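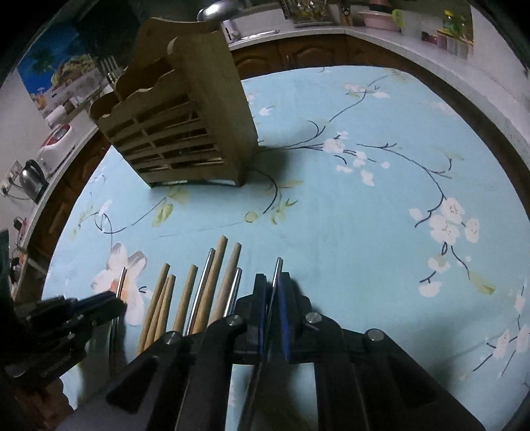
Metal chopsticks on a light blue cloth.

Iltley Wipe-Clean Tablecloth

Sold by the piece or cut from the roll

The Iltley is our everyday coated tablecloth for kitchens, cafés and village halls. It has a cotton backing and a matt top layer, so it hangs more like fabric than the shiny sort does. We have sold it since May and it has replaced the old Vemudo range in all sizes except the small round.

Sizes and cutting

Ready-made cloths come in square, oblong and round. If your table is an odd shape, measure the top, add the drop you want on each side and send us both figures. A drop of 20 cm suits most kitchen tables. Cut pieces are not hemmed — the coating stops the edge fraying — but we can add bias binding in white or grey.

Roll width: 140 cm
Full roll: 50 m
Weight: 232 g per square metre
Rub test: 3,000 cycles
Backing: cotton
Minimum cut: 1 m

Looking after it

Wipe with warm water and a little washing-up liquid. Do not use bleach or scouring cream. Turmeric, beetroot and red wine should be wiped up straight away. Put a mat under anything from the oven or hob; the coating marks above 70 degrees. Do not machine wash or tumble dry.

New cloths arrive folded and the creases take a few days to drop out. You can speed this up with a hairdryer on low, held well back and kept moving. Cloths bought as a full roll come on a tube and have no folds.

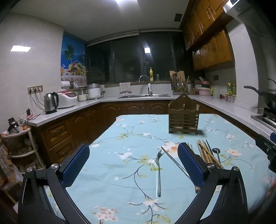 Glenys Bright wrote to say that her fold lines had gone by the end of the first week without any heat, except for the one down the middle, and that she got rid of that by turning the cloth over for a night. She would like a longer oblong for when both leaves of her table are out.

We have passed that on. For now, anything longer than 250 cm has to be ordered as a cut piece.

Samples and delivery

Samples are A5 and free, up to five per household. Colours vary slightly between batches, so order all you need for one room together. Ready-made cloths go out in two working days and cut pieces in five. Cut pieces can't be returned unless faulty. Ready-made cloths can be sent back unused in their packing within 30 days.

For trade orders of a full roll or more, ask for Ehab Belhaj.

Page last updated 14 July 2018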